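# Chapter 3: A Place for Small Things

Most of us own a drawer, a tin or a box where the little things end up. Nosormont, in the household study we shall come back to all through this book, went through 706 of them, and hardly any had been bought for the job. They were shoe boxes, biscuit tins, and very often a cardboard carton with its front cut down so that a hand could get in easily – a humble bit of furniture, if you like, and a much-loved one.

Before we come to shelves and labels, then, let us linger over one such box and what it holds: plush toys and an eye shadow case, a round clear lid, a cylindrical white jar. Toys and make-up share the same red floor quite happily.
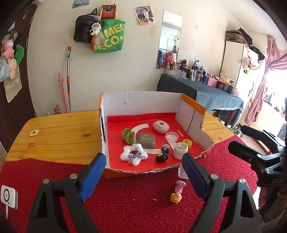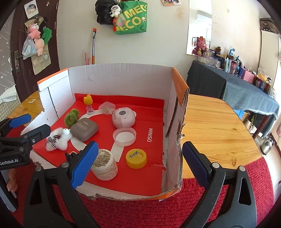 *Figure 3.1 A cut-down cardboard box on a wooden table, lined in red, in two views.*

You may feel an urge to sort it all at once, and I do understand! But please wait a little. In this chapter we shall first learn to ask which things are used together, which are only kept for company, and how deep a box can be before the bottom is forgotten. Have a box of your own beside you as you read – the exercises in Section 3.2 will ask you to empty it.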